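在小岛上花钱这件事

2020年12月20日

我到Irnadham的第一个下午,就因为一碗鱼汤面出了洋相。面吃完了,掏出手机要付钱,老板娘摆摆手,指了指墙上贴着的一张小纸片:现金,或者Vinier。我当时根本不知道Vinier是什么,还以为是某种本地汽水的牌子(别笑,真的很像!)。最后是邻桌一位大叔替我垫了钱,我跑了半条街找到取款机,再跑回来还他。

后来才搞明白,Vinier是岛上商户自己弄的一套预付卡。游客在码头或者旅馆前台充值,拿一张薄薄的蓝卡,吃饭、坐船、租自行车都能刷,走的时候没花完的可以退。推出是在七月,那会儿岛上的生意冷清得很,外地来的人少,来了的又总为付款发愁:有的卡刷不了,有的店信号差,机器转圈转到客人自己都不好意思了。

我住的那家旅馆叫Farkstead,一共76间房,我去的时候住了大概一半都不到。前台的姑娘很爱聊天,办入住那会儿她一边给我充卡一边抱怨,说以前旺季光是换零钱就能把人换疯。她还给我看了一本小册子,上面列着能用卡的店,总共205家,从潜水店到修鞋摊都有。我后来拿着册子一家家逛过去,倒成了这趟旅行最好玩的部分。

册子印得挺马虎,地址经常只写“灯塔下面”或者“老邮局斜对过”。为了找一家卖椰子糕的,我在同一条坡道上来回走了三趟,问到第三个人才知道它去年就搬到渡口那边去了。椰子糕倒是值得,外皮烤得有点焦,里面还是软的,我一口气买了两盒,当天晚上就吃得只剩一盒。

不过也不是人人都喜欢这张卡。码头边卖烤鱿鱼的老伯坚决不收,他说钱要过一天才到账,可他每天凌晨进货,鱼贩子只认钞票。我觉得他说得很有道理。大店等得起一天,小摊子等不起,这种事坐在办公室里设计系统的人未必想得到。租船的那几家也有意见,主要嫌手续费,虽然每一笔扣得不多,但一条船一天也就跑那么几趟。

我专门去了一趟Sandhu,就是负责打理这张卡的那家小公司,办公室在菜市场二楼,楼梯又窄又陡,一进门全是咖喱味。接待我的人很坦率,说头几个月发出去3,193张卡,比他们原先盼的少,不过拿了卡的客人多半会在岛上多走几家店。我追问到账慢的事,他们说正在想办法,先给小摊贩试当天结算。什么时候能试成?他挠挠头,说明年吧。
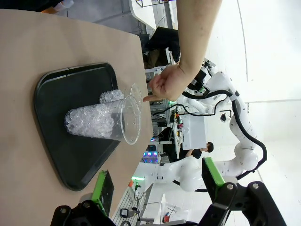
我自己的感受嘛,有点矛盾。出门旅行,我一向喜欢手里攥着点现金,花一张少一张,心里有数。用了卡以后确实方便,可是也真的容易花冒!我第二天晚上一查余额,居然已经刷掉618块了,其中一大半是在一家我本来只想进去躲雨的陶器店里花的。那两只碗现在还在我家厨房的架子上,每次看见都觉得贵,每次又都觉得好看。

退卡的过程比我想的顺利。码头的窗口早上六点半开,赶头班船的人也来得及。窗口里的人把卡往机器上一放,余额一显示,现金就递出来了,前后不到一分钟。排在我前面的一对老夫妻没退,说卡里的钱留着,明年春天还要来看亲戚。我问过,余额两年内都有效,卡丢了可就麻烦了,不记名,补不回来,所以充值最好少充一点,反正哪儿都能再加。

如果你也打算去,我的建议是两样都备着。卡里放吃饭和坐船的钱,口袋里留些小面额的钞票,用来买烤鱿鱼、坐村里的小巴,还有上山那座小庙门口的凉茶。另外岛北边的村子基本上没有取款机,别像我一样,走到那儿才想起来翻钱包。

走的那天早上,我特意绕回那家面馆,又点了一碗鱼汤面,很神气地把蓝卡拍在柜台上。老板娘看了一眼,说机器今天坏了。我只好又去翻零钱,还好这回够。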